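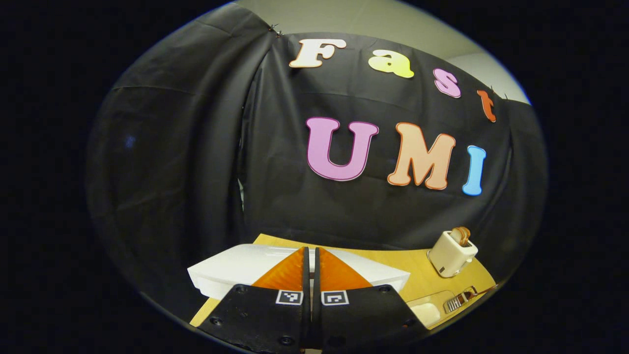
Cut-out letters in two rows on a black cloth backdrop.

Living > Features > Making Things

The Long, Slow Pleasure of Lettering by Hand

2026-06-22

My grandmother painted the signs for every church supper in Pevby for most of her adult life, and she never once measured anything. She would stand back from a sheet of butcher paper with her head tilted, say "hm" a couple of times, and then go at it with a brush as wide as my thumb. The word SUPPER always came out a little heavier at the end than at the beginning. I thought that was how you spelled it.

I have been thinking about those signs because I spent a good part of last November in Skundcombe, a town of 3,461 people where you can still walk the length of Main Street and read almost nothing that came out of a printer. The hardware store has gold leaf on the glass. The bakery's name is painted on a board that has been touched up so many times the B has grown a belly. Even the parking rules behind the library are done in a careful, slightly bossy script, and I found myself obeying them more cheerfully than I usually do.

There is a class, of course. It meets in the old feed office, and I signed up on my first morning thinking I would stay for an hour and get a few paragraphs out of it. I stayed for all of it, and came back the next week, and bought my own brushes (squirrel hair, and more money than I care to put in print).

The first thing they have you do is make a straight line, and then another one. You load the brush, you rest the heel of your hand on a padded stick, and you pull. Mine looked like a row of sick worms. The woman beside me had been pulling lines for two seasons and hers weren't perfect either, which cheered me up more than it should have. After the lines come curves, and after the curves, finally, an O, and I don't believe I have ever been so proud of a vowel.

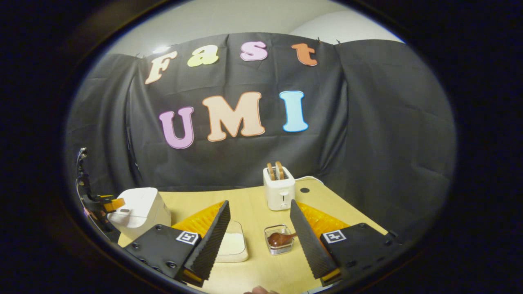
Spacing is where most of us come to grief. You can draw a lovely A and a lovely V and set them side by side, and if you leave the same gap you'd leave between an H and an I, they look as though they've had a quarrel. The old painters talk about pouring sand between the letters and trying to make each pile come out even. I've tried it in my head while waiting at red lights, and I can report that half the gas stations in this state need more sand.

None of it is fast, and the people who still do it for a living will tell you so before you've asked the price. Risar, the shop two doors down from the feed office, charges $300 for a small window and up to $3,000 for a full wall, and the waiting list runs into next spring. Customers come anyway. Ninh, the noodle place on the corner, held off opening its doors until the sign was dry — the soup was ready well before the lettering was.

I've started on one of my own now, for the shed. It says SHED, in dark green with a cream shade down the left side, and the D is heavier than the rest. I stood back from it last evening with my head tilted and decided to leave it be.

Filed under: Craft, Small Towns, Weekend Reading

Contact us | Copyright 2026, all rights reserved | Back to top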